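# Counting Folds at Podell

Each garment gets four passes, and each pass counts as one example. 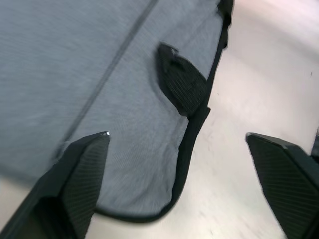

*Wrist view at Podell: gray knit with black trim, gripper open.*

Elvia Sandoval's group has logged 3,554 examples of cloth handling, of which 900 came from a single operator, Miklós Lakatos. Failed grasps are kept and labeled - the model trains on both. Blurred views stay in as well. Sandoval wants 2,000 more by June, mostly hems and seams.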